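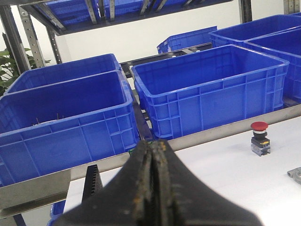

Blue bins on the rack.

Thread: Has anyone done the Wainwright "Inner Ground" course?

mossy_gate
My sister-in-law sent me the link. It's a self-paced course, 26 lessons, and the pitch is that all adult anxiety comes from a "first contraction" you had as a baby, which you can locate in the body and let go of. It costs 600 dollars. I've read the free chapter twice and I still can't tell you what a first contraction is. Has anyone here finished it and can say in plain words what you do all day?

tarn88
I finished it in July. You sit for twenty minutes, look for a tight spot, and ask it how old it is. Then you write down whatever comes up. Later lessons are the same with longer sits. I sleep better than I did and I don't snap at my kids as much. I can't prove the course did that.

mossy_gate
Thanks, that's more than the sales page told me. But "ask it how old it is" bothers me. If you ask a tight shoulder its age, you're going to get a number. I'd get one too. I don't see how that tells anybody what happened to them at six months old.

Plumstead
Seconding this. People are good at producing stories when somebody expects one from them. I went to a weekend group with the same kind of method and by Friday night everyone in the room had found an early wound. Everyone! Not one person came up empty. That should worry the person running it. 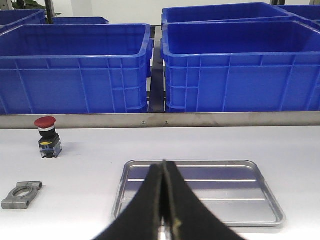
What got me was the follow-up. If you felt better, the method worked. If you felt worse, the wound was "surfacing" and you needed the next level. I asked the leader what result would make her think she was wrong, and she told me that the question was my fear talking. I drove home after lunch on Saturday.

tarn88
That sounds like a bad group. Wainwright doesn't say anything like that in the lessons. He says to stop if you feel worse and go talk to someone qualified. I think you're blaming one thing for another.

Plumstead
Fair enough on the stopping part, I haven't taken his. The claim underneath is the same though. Where does he get the baby business from?

tarn88
Mostly from his own practice and from Beryl Lightfoot's book.

jidberg_reader
I own the Lightfoot book. It has 4 case histories and all 4 are people who paid her and liked her. She writes well, and the chapter on breathing is worth reading by itself. But she never mentions anybody who quit. When a book says "all fear" and "every adult" on the first page I want to hear about the ones it didn't fit.

mossy_gate
So is the useful part just sitting still and paying attention? Because I can do that in my kitchen for nothing.

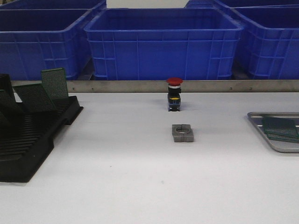
I'm not trying to be rude to anyone who got something from it. I had a rough winter and I'd pay the money tomorrow if I thought it would do more than a quiet chair and a notebook. I just want a reason to think so before I hand over a card number.

homex_jo
Some of us won't sit in the quiet chair unless we've paid for it. I know that about myself. I don't buy the infant stuff at all and I still did every lesson.

Plumstead
Then charge for a chair and leave my birth out of it.

tarn88
You're both welcome to your opinion. I'd still tell a friend to try the first three lessons. There's a refund if you ask before lesson four - I checked before I signed up.

mossy_gate
Didn't know about the refund. I'll ask them to put it in writing and see what they say. In the meantime I've put a hold on the Lightfoot book at the library, mostly for the breathing chapter.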